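« Le planificateur, c'est quelqu'un qui doit savoir dire non »

Publié le 30 octobre 2021

J'avais préparé une belle liste de questions, bien rangée, et Ntombi Tshabalala l'a fait exploser dès la deuxième minute. Je voulais commencer par son parcours, elle voulait parler de files d'attente. De files de messages, plus exactement, celles qui relient les modules de Gumska, le logiciel de planification à deux bras qu'elle écrit depuis trois ans chez Drusodum. « Tu me demandes comment je suis arrivée là, eh bien voilà : j'ai passé un hiver entier à chercher pourquoi un message arrivait trop tard. Après ça, on est mordu ou on change de métier ! »

On s'est parlé en visio, elle avec un thé gigantesque, moi avec un carnet (oui, en papier, elle s'est gentiment moquée). Je précise que je ne suis pas roboticien. J'ai bricolé un peu de commande moteur dans une autre vie, assez pour poser des questions naïves sans trop rougir.

Première question naïve, donc : pourquoi la cuisine ? Elle rit. « Parce que tout le monde croit que c'est facile. Tu donnes à couper une rondelle de légume et tu te retrouves avec tous les problèmes à la fois. Il faut deux bras qui partagent le même espace, un outil qui dépasse de la main, et des objets qui n'ont jamais exactement la forme du modèle. »

L'outil qui dépasse, ça revient souvent dans sa bouche. Dans la première version de Gumska, une lame tenue par la pince était traitée comme un simple prolongement du poignet, un bâton collé au bout. Ça marchait très bien tant qu'on ne s'approchait de rien. « Le jour où on a voulu travailler près d'une planche, le planificateur refusait tout. Tout ! Pour lui, la lame qui touche la planche, c'était une collision. Il avait raison, d'ailleurs, c'en est une. Sauf que c'est celle qu'on veut. »

La solution s'appelle Zwane, et je dois avouer que j'ai mis un moment à comprendre. C'est une couche qui décrit les contacts permis : telle partie de tel objet a le droit de toucher telle surface, pendant telle phase, et pas avant. Le reste du temps, interdiction complète. Les règles tiennent dans un fichier texte qu'on relit à l'œil nu, et Ntombi y tient beaucoup. « Un collègue doit pouvoir ouvrir le fichier et me dire : là, tu autorises le couteau à frôler l'autre main, tu es sûre ? La relecture attrape des choses que les tests n'attrapent pas. »

Les tests, parlons-en. La suite complète compte 1 983 scénarios, tous en simulation, lancés chaque nuit. Au premier passage de Zwane, 434 échouaient. Je lui demande si elle a mal dormi. « Très bien, au contraire. La veille il y en avait 524 ! » Elle me raconte qu'une bonne partie venait d'une seule erreur, un repère d'outil exprimé par rapport à la bride alors que le reste du code l'attendait par rapport à la paume. Quinze lignes à corriger, et une semaine pour les trouver.

Je l'embête ensuite sur la perception, que j'imaginais plus glorieuse. Elle fait la moue. Dans le simulateur, on peut lire la pose exacte de chaque objet, et c'est une tentation permanente. « Si tu laisses cet accès ouvert, quelqu'un s'en servira, un soir, pour aller plus vite. Moi la première. » Alors l'équipe l'a fermé. Le planificateur ne reçoit que ce que sort Prendent, leur module d'estimation, avec ses hésitations et ses erreurs.
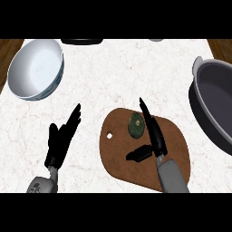

Et quand Prendent hésite, justement ? « On élargit la marge autour de l'objet. Si la marge devient trop grande, plus aucune trajectoire ne passe, et le planificateur répond non. C'est une vraie réponse, non. Au début, on avait codé ça comme une erreur et l'exécutif relançait en boucle, c'était l'enfer. » Maintenant le refus remonte avec sa cause, et l'exécutif peut choisir : regarder sous un autre angle, écarter l'autre bras, ou laisser tomber.

Écarter l'autre bras, c'est d'ailleurs le sujet qui la fait parler le plus vite (j'ai renoncé à tout noter). Pendant longtemps, Gumska planifiait un bras puis l'autre, le second s'arrangeant avec ce que le premier lui laissait. Simple, rapide, et parfois franchement bête. La branche sur laquelle elle travaille planifie les deux ensemble dès que leurs volumes se croisent, et revient à l'ancienne méthode le reste du temps. Elle voudrait la fusionner en décembre. « Ne l'écris pas. Bon, écris-le, ça me mettra la pression. »

Je lui ai demandé pour finir ce qu'elle conseillerait à quelqu'un qui débute. Elle a réfléchi, bu une gorgée de thé, et m'a répondu : « Dessiner ses repères à la main, avec les flèches, avant d'écrire la moindre transformation. » Puis elle a voulu savoir si j'avais encore mon vieux code de commande moteur quelque part. Je l'ai toujours, et je lui ai promis de le lui envoyer.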